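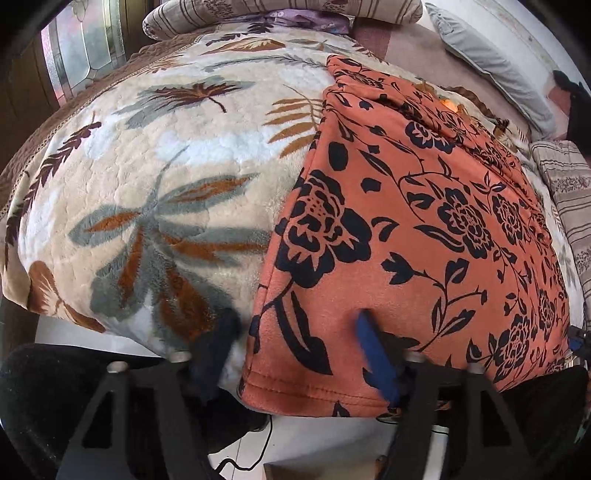

Games > Mobile > Features

Flundora comes back, one garden at a time

Siham Jaber was 14 when she first finished Flundora, a puzzle game in which you steer water through a walled garden before the plants dry out. She is now leading the phone version at Gorkix, a studio with a staff of 19.

The original had 38 gardens. All of them are in the new release, in the same order, with the same colours. What has changed is the way you dig. On the old version you moved a cursor with the arrow keys and held down a second key to cut a channel. On a phone you drag a finger, and the channel follows.

"The first build was far too easy," Jaber says. "You could draw a perfect line in a second. We had to make the soil push back."

Clay now slows your finger and sand lets it slip. Rock stops it altogether – you'll need to find a way around, usually with the water already running behind you.

Barış Kırmızıgül, who wrote the music, has kept his old tunes and added a quieter set for night play. He tested them on the train with one earbud in.

Later gardens are still hard. The one called Skarnus took me most of an evening, and I had the hints switched on. There are no timers to pay off and no ads between levels.

A level editor is due in November. Players will be able to save up to 300 gardens of their own and send them to friends by code.

Filed under: Puzzle games, Remakes, Phone and tablet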